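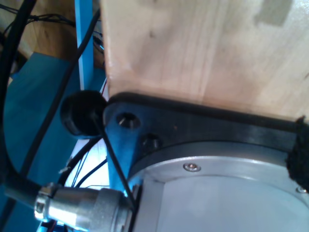 Fig. 1. Pale wood block on a black mounting plate.

Buying Delivery: Session 7
Tracking, declared value, and what "guaranteed" buys you
Handout by Merja Keskinen, 22 November 2022

Read before class: the Droso terms of carriage (the full version, skip the summary page) and the two Mivwood rate sheets. Bring a pen.

1. The word "guaranteed"

Last session we priced the same parcel with four resellers and got four different delivery promises. Several of you asked which one was right. I'd start by asking what each company owes you if it's wrong. In most of the terms we've looked at, a guaranteed service that arrives late gets you the shipping charge back if you file in time. The contract you lost, or the trade show you missed, stays your problem.

Look at what stops the clock, too. Droso excludes weather, customs, "incomplete address information," and "operational circumstances." I have read that last phrase many times and I still can't think of a late parcel it wouldn't cover. Lenni Seppälä argued in class that a court would read it narrowly. Maybe. Who is going to court over a 200-dollar shipment?

2. Declared value

Declared value is a ceiling on what the carrier may pay. People treat it as insurance and then get upset. If you declare 800 dollars and the thing was worth 825, you can claim up to 800. If you declare 800 and can only document 200, expect 200. The higher fee you paid for the extra coverage doesn't come back.

Check for these in any terms you're handed:
- the default limit when nothing is declared
- categories with a lower cap (glass, art, used electronics)
- who decides whether packing was "adequate"
- whether a repair offer counts as settlement 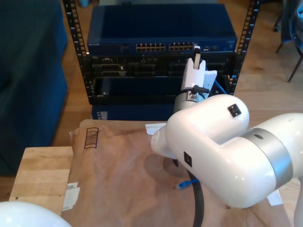
Contents descriptions are where small shippers lose claims they should win. The form gives you one line, and people write "equipment" or "parts." An adjuster can do nothing with that, and a suspicious one will do nothing gladly. Try it with the setup in the photo. "Equipment" covers the black rack, the cable in the gripper and the whole white arm, so a claim for any one of them starts with an argument over what was in the carton. Write "robotic arm, white, silver band at joint" on one line and "open equipment rack, black" on another, with a value against each. Then take your own photos before the carton is closed. Vilja Kemppainen's sample claim in the April packet does this well, though I think she trusts the serial number field more than it deserves.

Exercise A. Rewrite these three contents lines so that a stranger could price the item: "samples," "office goods," "machine (small)."

3. Tracking events

Vendors sell tracking as though more events meant more information. Torneo's brochure boasts of more than 200 event codes. Read the code list and you'll find a good share of them are internal handoffs between systems, which tell you that a computer talked to another computer.
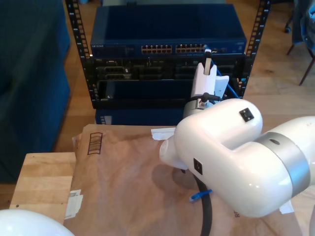 "Label created" is the event I trust least. It means a shipper typed in an address. The parcel may be on the dock or still on a shelf, and the status page will look much the same either way. Think of the blue cable in the photo: the plug is held right in front of the switch's right-hand ports, and a hasty clerk with a checklist would tick "connected." Being near the port is a different state from being in it. "Arrived at facility" has a similar weakness when it's generated by a truck's location and no one has scanned the piece. Ask the carrier which of its events need a scan of the individual parcel. If the sales rep can't answer, write that down.

Aarne Kiiskinen objected that customers like the extra events and complain less. I believe him. That is a fact about complaints, and it should be priced as such.

4. Resellers

A reseller buys carrier capacity and sells it to you under its own name. Laitinen is the one we'll use. The discount is often real, at least on the base rate. Compare the surcharges before you get excited. 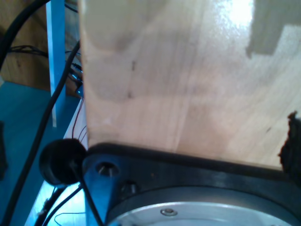

The larger question is who your contract is with. When a parcel goes missing, the carrier may say its customer is the reseller, and the reseller may say it only arranged the booking. Both can be telling the truth. Find the clause that names the contracting party and copy it out word for word. Urho Aaltonen's notes from the last group say Laitinen handles claims "on the customer's behalf," but I couldn't find a deadline attached to it anywhere in the terms.

Also look for:
- fuel surcharge, and how often it changes
- address correction fee
- re-weighing, and whether you get to see the evidence
- the filing window for claims (the reseller's may be shorter than the carrier's)

Exercise B. Take one promise from a reseller's home page. Find the clause that supports it and the clause that takes it back. One page, both quoted in full. Hand in at the start of the next session.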